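Demo collection: do you reset the boxes the same way every time?

Posted in: Teleop and Imitation Learning

priken_bench
Hi all, long-time reader, first real post. I've been recording demos for a "put the boxes in the bin" task on my two-arm setup and I'm stuck on a question that sounds dumb but is eating my evenings. Three black product boxes stood on end, one clear plastic bin with a blue cloth in it, green cloth over the table. One wrist view and one from the overhead camera:

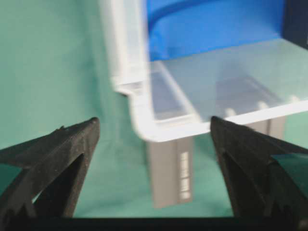
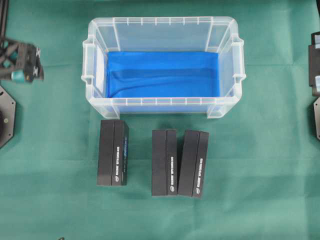

So I've got 117 episodes saved so far. For the first 60 I put the boxes back on tape marks (under the cloth, I can feel them with a finger) so they started in the same spots every time. After that I got bored and just plonked them down wherever. The policy I trained on the tidy 60 looks gorgeous as long as I start it from the tape marks. Move one box over by the width of my thumb and it closes on thin air next to it, every time. The one trained on everything is clumsier but it at least goes after the right thing.

Do I throw out the tidy ones? Keep them? I really don't want to redo 60 episodes, my shoulders hurt from the leader arms.

wyn_bellis
Keep them! Please don't throw away good demos. The trouble is how much of your set they make up, and you fix that by adding more messy ones. I'd aim for another batch where you move the boxes AND the bin. I bet the bin has been in the same place the whole time, right? People always shuffle the objects and forget the target, and then the arm learns a place in the air to let go.

priken_bench
...the bin has been in the same place the whole time.

wyn_bellis
Ha, thought so. Everybody does it once.

R. Weidemann
I'll disagree with Wyn a bit here. I would not randomize everything at once with so few episodes. I did that in August with a drawer task and ended up with a policy that was mediocre everywhere and good nowhere. Now I go in steps: boxes move, bin stays, train, look at it. Then boxes and bin both move, train again. You find out which change hurt you. If you change it all in one go you only know that it got worse.

Also, are you standing the boxes up with the same side facing the camera each time? Mine had printing down one side and I caught the policy leaning on that. Turned them around and it fell to pieces.

wyn_bellis
Rüdiger, training after every step is fine if you have a spare GPU and the patience of a saint. Most of us get a few hours at night. I'd rather record the mess and sort it out with labels later. You do write down the start layout for every episode, priken?

priken_bench
I write "ok" or "bad" in a text file. That's the whole system.

And no, I hadn't thought about which way the print faces. I'm pretty sure I put them down print to the right out of habit. Great, another thing.

katsaros_fan
Can I ask about the wrist cameras? On mine (cheap Zusum modules, so maybe it's just me) anything fast turns to soup. I slowed my hands way down while recording and the demos got cleaner, but then the policy was so slow that I wanted to push it along myself.

priken_bench
I get soft frames too when I swing over the bin. I've mostly left it alone. The overhead view is sharp enough that I figured it would cope.

R. Weidemann
Lock the exposure and make it short, then add light. Two cheap panels bounced off the ceiling did more for me than any change to the network. And move at normal speed when you travel, slow down only for the last bit before you close the fingers. The policy picks up that rhythm nicely.

grarenico
Small thing but tall boxes on end are mean for this. If you brush one it tips and now you've got a demo of knocking a box over. Do you keep those?

priken_bench
If I knock one over and manage to pick it up anyway I keep it. If I have to reach in with my hand I stop and mark it bad. I've got 15 bad ones on top of the 117.

wyn_bellis
Good, keep the recoveries. I'd even do some on purpose - lay a box down at the start and record picking it up from there. Those are worth a lot, in my experience.

R. Weidemann
On this one I agree with Wyn. Mark the date on the calendar.

grarenico
How many do you folks end up with for a task like this? I saw a set the other day with 3899 episodes and just closed the tab.

wyn_bellis
Way fewer for one bin and three boxes. I'd look at it again once the messy ones are double the tidy ones and see if it still misses.

priken_bench
OK, plan for tonight: bin stays put for one more batch (Rüdiger's way), boxes anywhere, print facing any direction, a few lying down. Then I move the bin. And I'm going to write down the layouts properly, in a spreadsheet, like a grown-up. Will post the success numbers for both when the training is done, probably after I've slept.

katsaros_fan
Please do, and say what exposure you ended up on. I'm ordering lights.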